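Projects > Student Reports > Robotics and Automation > Grasp Detection

Detecting Open and Closed Jaws on a Hand-Held Gripper from Wrist Camera Video
Project report, Pandmont Robotics Lab, Sunday, March 18, 2018

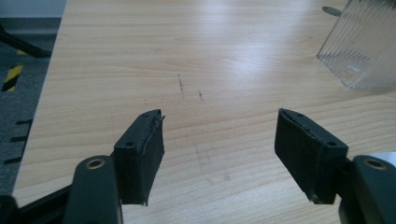
1. Background

The Pladine project records table-top tasks with a hand-held gripper. A person holds the tool and does the task, and the camera on the tool films the fingers and whatever is between them. The recordings are later used to train a policy for a robot arm. The policy needs the jaw opening at every time step, but the first version of the tool has no sensor on the jaws. Our task was to estimate the opening from the video alone.

Two earlier methods were considered. The Belhaj method uses printed markers on the fingers. The Trolar method compares each picture with a stored outline of the fingers. We chose outlines, as most of our recordings were made without markers.

2. Method

The fingers are black and the table is light wood, so a fixed brightness threshold separates them in most cases. The steps were:

1. Crop to the lower part of the picture, where the fingers are.
2. Apply the threshold and keep the two largest dark regions.
3. Find the inner edge of each region and measure the distance between the edges in pixels.
4. Convert the distance to a jaw opening with a table made from 53 calibration pictures.

The brass-colored rings on the arms were used as a second reference. If one inner edge could not be found, the opening was computed from the distance between the rings.

3. Data

We used 207 recordings from February, 140 for tuning and the rest for testing. From the test recordings we labeled 3472 pictures by hand as open, closed or holding an object. Recordings with strong hand shake were kept.

4. Results

Open jaws over bare table were the easiest case. Errors were of three kinds.

Pad edges. The black layer on the inner faces of the fingers is frayed and peels slightly. A loose flap moves the measured edge inward, and the opening is read as too small. Taking the median along the edge instead of the innermost point removed most of these errors.

Glare. Overhead light makes a pale patch on the wood. This did not affect the threshold by itself, but automatic exposure sometimes made the fingers brighter in response.

Dark objects. A black object between the pads merges with the fingers into one region. The ring distance was then the only usable value – it worked when both rings were visible and failed otherwise.

Small pencil or ink marks on the table had no effect, as they are removed by the region size limit. Clear containers also caused no false regions.

5. Limits and further work

All recordings were made on light tables. On a dark surface the threshold would have to be replaced, probably by a trained segmentation model. The calibration table also has to be made again each time the finger pads are changed – we did this once during the project. A simple angle sensor at the pivot would give a direct reading and could be used to check the video method.

Contact: Pandmont Robotics Lab, student projects office | © 2018 Pandmont | Back to top
4 shares | 2 comments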